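June — bedroom notebook, Eglītis flat
Entry 14:10, continued after lunch

Picked up where the morning left off, with laundry all over the bed again. Aivar Hunt's position is still that the bed is a bad place to fold on because it is soft. My position is that the bed is where everyone in the world folds, so we may as well learn to do it there. He has a folding table in the Clutska storeroom that he would like us to use. It has been in the Clutska storeroom since winter and I see no reason to disturb it.

Room as this morning. Curtains left alone. Bed made with the blue-violet quilt, the one with the wavy grid. I had hoped the grid would be handy for lining up hems. It would be, if it were straight. Smoothed the quilt twice before starting and it had gone back to creases by the time I'd found a pen. Will stop smoothing the quilt.

Washing is the small stuff only. It was done with the Mutora powder, 2 capfuls, which is one more than the box asks for and the reason everything in this flat smells like a dentist's office. Socks went in a separate bag this time. See yesterday's entry for the sock business, which I don't intend to write out again.

Small bottoms, elastic waist

These are the ones that have been giving us trouble. A shirt has shoulders and you can get hold of it by them and it will hang more or less like a shirt. Anything small with a gathered waist wants to be a ball. Pick it up by the leg and the waist closes on itself. Pick it up by the waist and you have a very nice waist and a lump. Aivar says to go for the side seam. I went for the side seam on four of them and got a sleeve once, from something else entirely that was underneath.

What works better for me is to take it near the band, accept the lump, lift it clear of the quilt and put it down again a little farther along. Lower it slowly and one side usually lands first. Then go back for the other side. It takes two goes where Aivar's way takes one, but his way takes one when it works.

The blue-grey one with the line drawings on it is the worst of the bunch and also the one I'd steal if I were the right size. The band is ribbed and springy and stands up by itself whatever you do to the rest. The orange-brown part of the print always ends up in the middle of the bunch, so you never get a proper look at what it's meant to be. Aivar has a theory. I've asked him to keep it until the thing is flat.

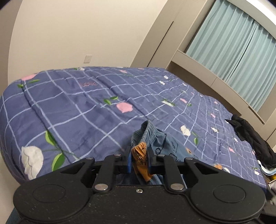
Folding order, second attempt

Flat first, band at the top, print side down. Smooth outward from the middle with the edge of the hand. Fold side to side so the legs match, then bottom up to just short of the band. Do not fold the band. I folded the band on the first attempt and it opened the whole thing up again in front of a witness.

Stack goes at the pillow end. It went at the foot end this morning and I sat on it.

The Cisen drawer dividers arrived and are too tall for the drawer by the thickness of a finger. Returned to their box. Order number ends 3261 if anyone has the patience to phone. I had it before lunch and not since. Until that's sorted, the small things go in the drawer in rows, standing on their folded edge, and they fall over in rows too.

15:40

Running tally for the month, from the sheet on the door: 795 pieces folded, 96 marked "redo". Most of the redos are in my handwriting. A few are in Aivar's handwriting but about my folding, and I have put a small question mark next to each of those.

To do:
Wash the towels, on their own, one capful.
Find the other pen.
Try the side seam again with Aivar in the room, so he can see what I mean.
Measure the drawer before buying anything else for the drawer.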